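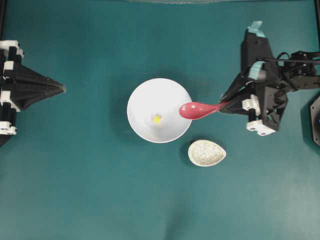
Ticket: Walk-in cooler running warm overnight
Site: Fliltmont kitchen, ground floor
Opened by: Femi Edet
Assigned to: Baltasar Ocampo
Opened: May 10, 2022
Priority: High
Status: Closed

Problem as reported

The walk-in cooler is at 38 F when we lock up and well above that when the morning prep cook comes in. Today it read 47 F on the door display and 46 F on the loose thermometer we keep on the middle shelf, so I don't think it's the display. It comes back down by late morning without anyone touching it. The freezer next to it is fine. Dairy and cooked rice from the top two shelves have been thrown out and written up on the waste sheet.

The controller is the Vomow one that was put in this February. The old one was a plain dial and we never had this.

Femi

Reply, Baltasar Ocampo

Please don't change any settings on the controller yet. A few things to check first:

Is the evaporator fan running when the box is warm? You should hear it with the door shut.
Is there frost or ice on the coil behind the fan guard?
Does the door close on its own from halfway open?
What does the controller show if you hold the down arrow for five seconds? It should go to a list of codes.

Keep anything perishable in the reach-in units for now if there is room.

Reply, Femi Edet

Fan was not running first thing this morning. It was running when I checked again before lunch. There is ice on the coil, mostly on the left side, thick enough that I can't see the fins there. The door closes fine and the gasket was replaced last year.

Holding the down arrow gives me P1, P2 and so on up to P9. P4 says 14. P5 says 3. P6 says 90. I don't know what those are. No alarm showing.

Everything from the walk-in is in the reach-ins except the root vegetables and the pickles.

Reply, Baltasar Ocampo

Thanks. On that controller P4 is the defrost end temperature in Celsius, P5 is the number of defrosts per day and P6 is the longest a defrost can run, in minutes. 90 is too long for a box that size. It should be 30. While a defrost is going the fan and compressor are both off, so a long one in the early morning would match what the prep cook is seeing.

It doesn't explain the ice, though. If it really defrosted for 90 minutes three times a day the coil would be clean. My guess is the defrost heater is not heating, or the coil sensor is not where it should be, and the defrost runs the full time without reaching 14. I will come out.

Site visit notes, Baltasar Ocampo

Box at 41 F on arrival, compressor running. Pulled the fan guard. Heavy ice on the left third of the coil, light frost on the rest.

Switched off at the isolator and melted the coil down with warm water. Drain pan was draining slowly. Cleared the drain line, a plug of label paper and vegetable skin came out.

Tested both defrost heaters. Right one reads normal. Left one is open circuit. Replaced the left heater with the Olaniyan part from the van, same length and wattage. Terminals were corroded so I cut back the leads and fitted new sealed connectors.

Coil sensor was cable-tied to the suction line. Moved it into the fins on the left side, where the ice was building.

Set P6 to 30. Left P4 and P5 alone. Forced a manual defrost with the guard off. Both heaters got hot and it ended on temperature after 17 minutes. Fan came back on after the drip delay. Box down to 37 F before I left.

The controller clock was also four hours off, so the defrosts were not falling where the installer had them planned. Corrected it.

Reply, Femi Edet

38 F at opening the last two mornings. I looked at the coil with a flashlight and there's a little white frost but I can see all the fins. Drain is running. We moved the stock back in last night.

Two questions. Can the settings be locked so people don't get into them by holding the button? And is the heater under the Hullura service plan or do we get a bill?

Reply, Baltasar Ocampo

Yes, set P9 to 1 and it will ask for a code. I have put the code in the site folder and left it out of this ticket.

The heater and labor are on the plan. The drain cleaning is not, but I did it while I was there and haven't charged it separately. Please have someone pour a jug of warm water down the drain pan once a month and check that it comes out at the floor gully.

Closing this. If it reads over 41 F at opening again, reply here and it will reopen under the same number.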